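Gadgets & Home Tech | Thread
7 min read

I've had the Tindel starter kit on my table since January and people keep asking if they should buy one. Long thread. Short version is "probably not yet," and the long version has some nice things in it too.

For anyone new: Tindel is a hand-held gripper with a fisheye camera on it. You do a chore while holding it, upload the recordings, and Pramov (the company) sends back a "skill" that a small robot arm is supposed to be able to run. I bought the kit. The arm is extra. Keep that word in mind, you'll be seeing it a lot.

Price. The kit is $1,457. For that you get the gripper, a charging dock, two sets of finger pads, a calibration card and 30 uploads. The product page says "everything you need to teach your first skill." It does not mention that you need an arm to find out whether the skill is any good.

You can rent time on an arm from Lammers, the only reseller I found that has them. $70 a session, and you don't get to be in the room. They run your skill and email you a clip. I've paid for that twice so far.

The gripper itself is well made, I'll give them that. Good weight, the trigger is smooth, no rattle. After half an hour my wrist knew all about it, though. Veerle Visser has smaller hands than me and gave up at fifteen minutes. The manual suggests "natural breaks."

Setup took an evening. You print nothing, you solder nothing, but you do wave the calibration card in front of the lens in a pattern the app shows you, and the app rejects it over and over with the message "Try again, slower." I got so slow I thought the app had frozen. It had, once.

The skill I picked was folding a shirt. Their own demo video uses a gray towel on a bare white table. My table has stuff on it and so does yours, so I left it that way. If a home robot needs a photo studio I'd like to know before I pay for one.

Fabric is hard, I know. I've had three robotics people in my replies telling me to start with blocks. The box says "laundry, dishes, tidying." It doesn't say blocks.

A thing I didn't expect to care about: light. The app has a quality score for every recording, out of 100, and overhead tubes can wreck it. Same shirt, same hands, same fold, and my score went from the eighties down to 50 when I switched the ceiling lights on. The help page says to "avoid strong glare." The help page's own photo has a window in it.

Also shiny things. Anything glossy near the work costs you points. I moved my chair back and got a few of them. Then I needed to sit down.

Uploads. Each one counts against your 30 whether it gets accepted or not. Read that again. A rejected recording still uses up a slot. I lost four that way before I found the line in the FAQ, under "Fair use."

I wrote to support about the four. Got a reply from Sieglinde Gerlach, who was polite and quick and gave me two back. Two! I asked how she got to two and she said it was a goodwill gesture. I have no complaint about Sieglinde. I'd like her to be in charge of the FAQ.

More uploads come in packs of 50. There's no smaller pack. If you're one recording short of a usable skill, you buy 50.

How many recordings does a skill need? I asked that in my first email, my second email and on the forum. The official answer is "it depends on task complexity." Hannelore Fröhlich, who's been at this longer than me, says a single fold needed more than her whole starter allowance. Mine did too.

OK, nice things. The preview tool is great. You scrub through your recording and it draws the path your hand took, and you can see right away where you hesitated. I hesitate at the collar every time. I've been folding shirts for decades and I never knew that about myself.

The battery is also better than promised. I stopped checking it. And the dock has a proper weighted base, so you can drop the gripper in with one hand.

The app on the phone is fine for starting and stopping. It's bad for anything else. You can't rename a recording once it's saved. So I now have a long list of things called "Untitled task" and I tell them apart by how annoyed I remember being.

Now the clips from Lammers. First session: the arm picked up the shirt by one sleeve, held it in the air, and put it down again. The report called this "partial completion." I've watched it plenty of times looking for the part that got completed.

Second session, after more recordings and only with the ceiling lights off: it made one fold. A real fold! Crooked, but a person would recognize it as a fold. I was more pleased than I want to admit. Then it pressed down on the shirt and stayed there until the time ran out.

So that's $1,457 plus two sessions at $70, for one crooked fold. I can do the math, and so can you. I left my own evenings out of it.

Pramov's marketing says the skills "get better while you sleep." I asked what that means. It means they retrain the shared model now and then, and yours may improve. Or may not. Ginette Rey had one get worse after an update and couldn't roll it back. There's no version history. For something you're paying to teach, that's a strange thing to leave out.

Privacy, since a few of you asked. A fisheye sees a lot more than the shirt. It gets the walls, the shelves, the ceiling, whatever's on the table and whoever is sitting there. The app blurs faces if it finds them. It doesn't blur anything else, and the setting to crop the edges is off when you install it. Turn it on. It's under Advanced, then Capture, then "Field options."

I asked how long they keep recordings. Answer: as long as the account is open, and "derived data" after that. I asked what derived data is. Still waiting on that one.

Who is this good for? If you teach a class and want students to see how a robot gets trained, maybe. If you already own the arm, sure, look at it. Mareike Wiegand has the arm and says cups and spoons work well for her, first try on some days. I believe her. She also tells me she hasn't tried fabric and isn't planning to.

Who should skip it: anyone who read "laundry" on the box and thought of laundry.

People ask about the Plarnberg kit as a cheaper option. I haven't used it. I've read the spec sheet, and the gripper has no preview tool and comes with a wired camera. It does give you unlimited uploads. If anyone here has one, please tell me how it copes with sleeves, and don't send me the launch video, I've seen the launch video.

Things I'd want before I say yes to Tindel:
- rejected uploads don't count
- a pack smaller than 50
- version history
- edge crop on by default
- one test run on an arm included in the price

None of that needs new hardware. The last one costs them money, the others are decisions somebody could make this afternoon.

A reply I keep getting is "it's early, give them a chance." I did, I gave them $1,457 of chance. Early is fine when the price is early too. At this price I get to compare it with what the box says.

Another one: "you're doing it wrong." Could be! I followed the guide, watched all the videos and asked support. If there's a right way, it should be in one of those places. Post yours and I'll try it, I have nine uploads left.

Tips if you've already bought one, so you get more out of it than I did:
- do a few dry runs with the recording off
- short recordings beat long ones
- wipe the lens, finger grease shows up as haze and the score drops
- one garment, same one every time, until it works
- keep your other hand doing the same job in each take

That last one made the biggest difference for me. I was holding the hem down in some takes and the shoulder in others, and the preview paths looked like two different people. Once I stuck to the hem they started lining up.

Also, stripes or plain? The forum is split. Hannelore says plain confuses it, and there's a long post from someone else claiming stripes do. My scores were the same for both, so I'd put that one down to folklore until someone shows numbers.

I'll do one more Lammers session when I've used up the last nine, and post the clip whatever it shows. If it manages a second fold I'll say so. If it holds the shirt in the air again I'll say that too.

Last post for now. My table, ceiling lights on, as the fisheye has it:
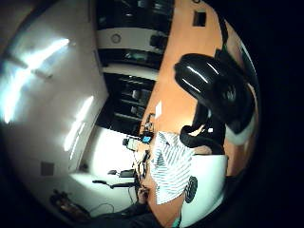

Striped fabric on the table, tube glare top left. Edge crop off.

Filed under: Robots at Home, Kits, Long Reviews
Contact | Copyright | Back to top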